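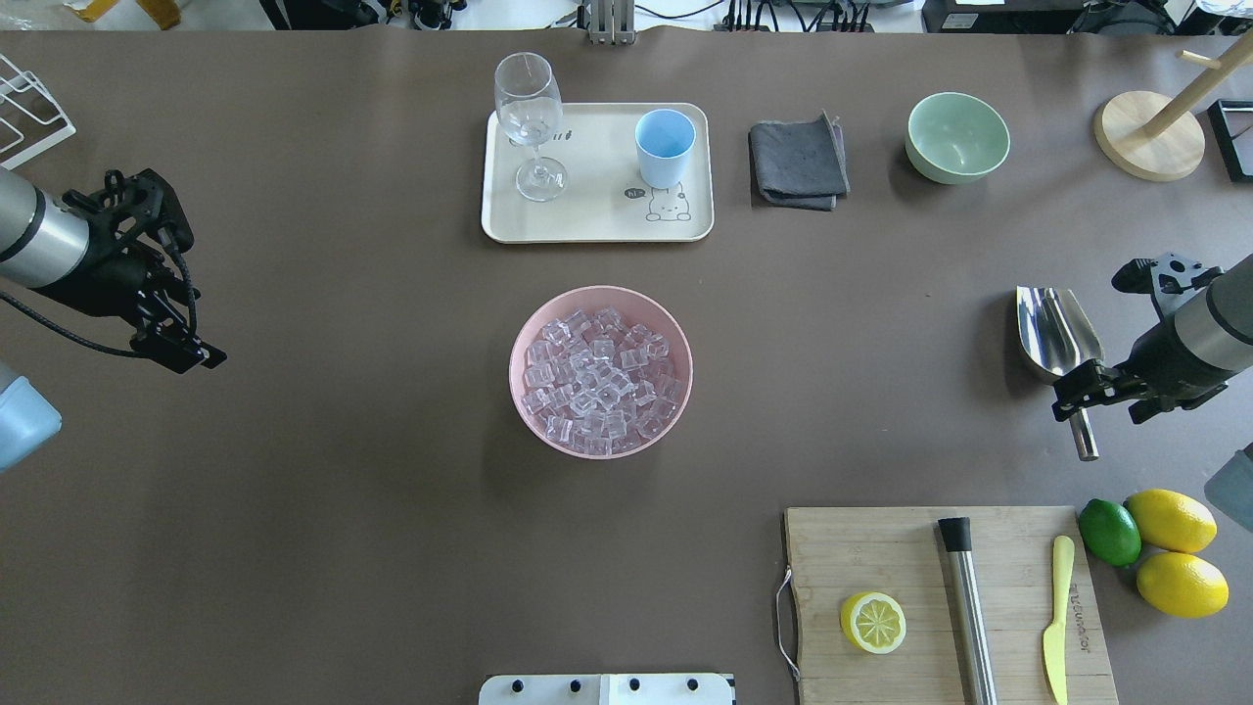

The Acceptance Test

The left arm had the parallel gripper and the right arm had the Kamcombe, which had articulated fingers and a longer manual. Both were to be tested on the same task, on the same table, under the same controller. The task was ice service. Hasport wanted a machine that could pick up a scoop, move cubes from a bowl to a glass, and put the scoop down without damage to either. The cubes were acrylic. Hasport had been told this and had not objected.

Catinca Bucur wrote the protocol. Leanne Birkett ran it. The arrangement dated from August, when they had done it the other way around and Birkett's protocol had come out at one page.

Trial 1 was a plain grasp of the scoop by the handle. The parallel gripper closed on the cylinder, held it, and let it rotate as soon as the blade took a load. Birkett entered "slip, rotational" and reset. The Kamcombe wrapped the handle and did not slip. It also did not release for four seconds after the open command, and she entered that too.

"Is the delay in the gripper or the controller?" Bucur asked from the desk.

"I don't know yet."

"Put unknown."

"I've put unknown."

The Yang controller kept its own log, with time stamps in milliseconds from power-on. The protocol asked for time of day. Birkett had written a script to convert one to the other and it was correct except after a restart. She kept a sheet of paper with the restarts on it. By the middle of the afternoon the sheet had a second column, for restarts she had not asked for.

The threshold for grip force was in the configuration file under a name that suggested something else. Bucur had found it in the spring and left a comment beside it. The comment was gone. The value was 400, in units the file did not give.

"Did you change this?"

"I haven't opened that file," Birkett said.

Bucur checked the history. The last edit had been made from the account they both used. 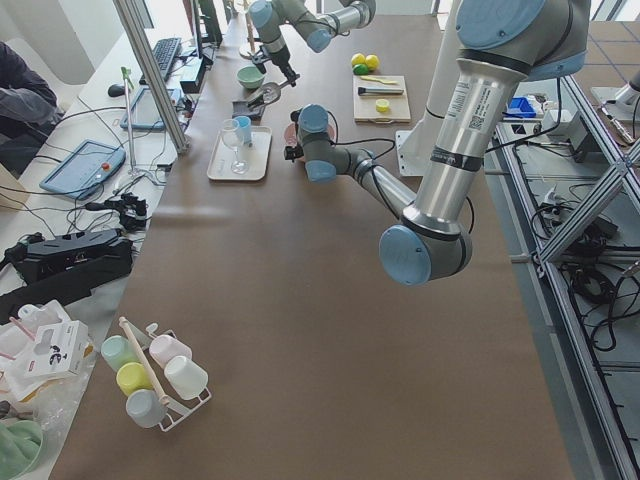

Issue 16 – p. 15

They lowered the value by half and ran the block again. The Kamcombe now released in under a second. It held the scoop less well, but it held it. The parallel gripper was unchanged, as it should have been, because the setting did not apply to it. Bucur read the earlier results and marked every Kamcombe row as provisional.

"All of them?" Birkett said.

"All the ones before the change."

"The holds were good, though. Only the releases were wrong."

"They were good at a force we didn't choose."

Birkett considered this. Hasport's engineer was due on the morning train from Perkivstead and would want a table with two columns and a number at the bottom of each. The provisional rows were the best rows they had. She copied them to a separate sheet and gave the sheet a name with the word "old" in it, then went back to the arm.

Trial 1027 was numbered by the controller, which counted every motion as a trial, including homing. It was the first one in the afternoon's block where the wrist camera had been left recording between runs. Birkett noticed when she looked for the approach to the bowl and found several minutes in which the arm was parked over the table. She went through it at double speed, looking for drift. If the arm sagged while parked, the edge of the bowl would move against the edge of the image.
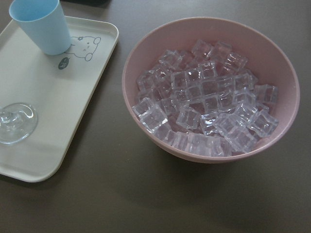 Wrist camera, parked position. Tray at left, bowl at right.

The bowl did not move. She stepped back to the start of the recording and laid the first image over the last. The rim matched. The tray matched. The cartoon animal beside the blue cup matched down to its eyes.

"No drift," she said.

"Over how long?"

"Until the controller restarted."

Bucur came over and looked at the paper sheet. The restart was there, in the second column. She took the pen and drew a line from it to the one above, and from that to the one above that, and wrote the intervals in the margin. They were all the same, to the minute.

"It's a timer," Bucur said.

"In whose part?"

"It goes off with the Kamcombe idle and with it loaded. I'd like to see it with the Kamcombe unplugged."

Birkett looked at the clock. Unplugging meant a new calibration, and a new calibration meant a third set of rows. She saved the file, pressed the stop on the pendant, and waited for the brakes before she reached for the connector.

"Write down the time," Bucur said.

She wrote it down, in both formats.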